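Ticket: Perrin ankle boot, water getting in at gusset
Status: Open
Product: Perrin waterproof boot, size 6, bought through Clorgate
Opened: June 30, 2024

Customer report
Left foot soaked after walking the dog through long grass. Right foot fine. Boots bought in December. Customer says they were sold as fully waterproof and wants a refund.

Entry 1
Asked whether water could have come in over the top. Customer says no, the grass was knee high and the pants were tucked in. I am not convinced. Wet socks from the top down and wet socks from a leak look the same by the time you get home. Asked for a fill test: stuff the boot with dry newspaper, stand it in a bucket with the water below the gusset, leave it 14 minutes.

Entry 2
Newspaper dry. So the sole and the foot seam are good, whatever the Lelorent help page says about "most leaks" starting at the sole. Asked for the same test with the water 4 inches higher, over the bottom of the gusset.

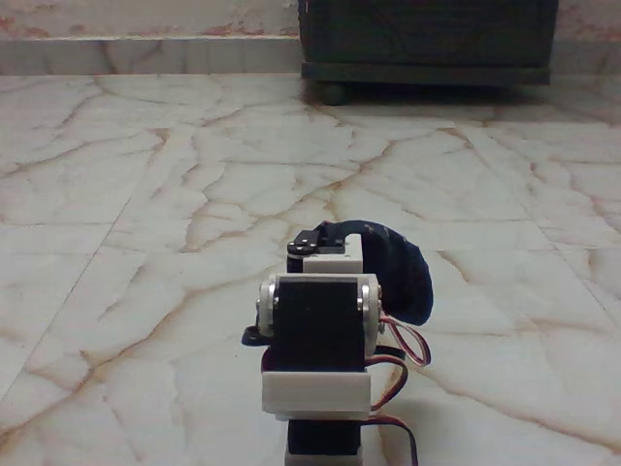 Servo with hub discs, marble floor.

Entry 3
Second test: newspaper damp on the gusset side. Customer had already put Starnemton seam sealer on it in the spring, one coat. The tube says it works on any rubber. I have read that on a lot of tubes. Told customer not to add more, as it makes the stitching hard to inspect.

Entry 4
Clorgate says the sealer voids the warranty. I don't see how, if the leak was there first, and they have not shown it wasn't. Sent them both test results and asked for the clause in writing. No answer after 5 days. Customer will mail the left boot in. Refund on hold until we have it on the bench.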